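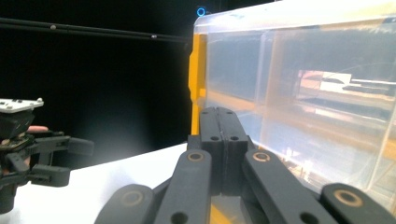 Hi, Urmila Pant again, still stuck on the Gradilmont summer camp sign-up. I'm trying to get my son into the April intake for animation and my daughter into the build-a-gadget week (she's mad for anything with dark gray links, pivot pins and brass-colored rings, so she can't miss it!). Her form went through fine. His stops at page 10 with error 51 every time.

Tried so far: a different browser, a smaller portfolio file – 33 MB down from 38 – and logging out and back in. Same error on Sunday night. Could you add him by hand?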